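Speaker notes: keeping the two-arm cell honest (Findcombe workshop night)

Okay, slide one, say hi, check the mic. I look after the two-arm cell on the Kumau project, and tonight is mostly me telling you how I set it up in the sim before I touch the real thing. Ask questions as we go, I'd rather that than a big silence at the end.

Slide two. Both arms share one table, so the first job is always the bases. I set the pedestal first, then everything else gets measured from it. Last June I did it the other way round and lost 2 evenings chasing an offset that was my own fault (pause for groans). 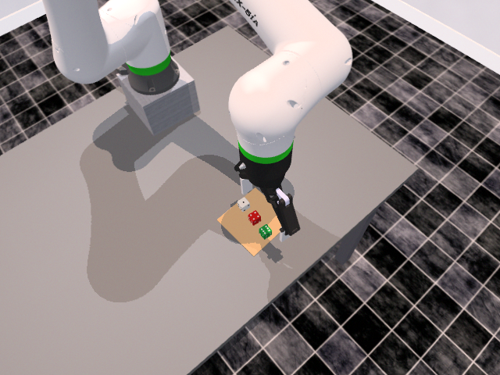 Page last changed: June 11, 2021

Slide three, and leave it up for a while. The dice are my favourite bit of the whole setup! White, red and green on the orange-tan board, and the gripper down by the board's edge, next to the green one. I turn the board off square on purpose. If the cell only works with everything lined up neatly, I want to find out in the sim.

Watch the elbows. With two arms over one table I cap the joint speed at 200 mm a second at the tool until the collision zones are checked, then bring it up to 850. Pastetar, our little scheduler, handles who goes first, but it only knows the zones you give it.

Slide four, upkeep. I keep a list taped inside the cabinet door:
Fingers: check the tips for wear, then re-zero.
Wrist: look at the bolts, paint-mark them after torquing.
Cables: move each joint by hand control and listen for rubbing.
Backups: save the program before you change anything, even a comment.

The finger check is every six weeks. The replacement tips come from Işık, and they do arrive a hair longer than the old ones, so redo the tool centre point or you'll be poking the board.

Slide five, questions. If there's time, show the re-zero routine live. If the projector's playing up, skip to the cabinet list and hand out the copies.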